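July 5, 2023 – table clear + resurface prep, Clemholm front room

Goal today: get the honey-brown table emptied and cleaned so the wax can go on before the Pacheco order comes in. Did not get all the way. Notes so I don't repeat half of it.

Started late, key was at Hana (again). Lights ok. Window latch still stiff, needs a drop of oil, did not have any.

Order I'm working in:

- back edge first, it collects everything
- then middle
- mouse and pad last, someone always wants the computer

Back edge is the bad part. Cards and stickers all over the place, white / blue / beige, no idea which are keepers. Don't throw any until checked against the list in the Broltent folder. Bottles to go on the shelf as a group – the blue tube, the yellow one with the orange cap, the pump bottle. Stand them up, the pump one leaked in January and took a ring of finish off the old bench.

Plant stays where it is, pot is too heavy for one person and it's behind the table anyway, not on it. A few leaves going yellow. Cut back the water? Last time I watered more and it got worse. Ask at the garden place. Pick off the yellow ones before waxing or they'll end up stuck in it.

State of things before the mouse pad got moved, bear pad still down, back edge still a mess:

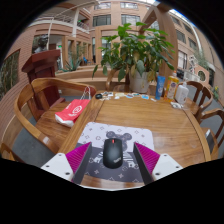 ## Cleaning

Dry cloth first, then the barely damp one, with the grain. Do NOT use the spray from under the sink, left streaks on the test board. The raised edge holds dust in the corner where it meets the top – soft toothbrush, worked fine on the stool so should be ok here.

Pad: wipe only, don't soak. Light half shows everything, dark half with the bear hides it, so clean both the same even if it looks done. Mouse gets a cotton swab round the wheel.

Sandpaper: only have 2000 left in the drawer, too fine for the rough patch by the front. Need something coarser, put on the list. Used the last half sheet of 2000 on the lid sample, so buy that too. (edit – found one more sheet behind the tins, still buy)

## Wax

Tin no. 419, the clear one. Thin coat, wait, buff. Tried it on an offcut this morning, color hardly changed. Good. The other tin (2314) goes darker then I want, keep it for the shelves.

## Left to do

- sort cards, check agaisnt Broltent list
- bottles to shelf
- oil for window latch
- coarser paper + 2000
- tell Hana no hot cups on the table for a few days after wax
- Pacheco: ask if delivery can wait till the top is buffed, boxes can't go on it before that

Stopping there. Cloths rinsed and hung by the door.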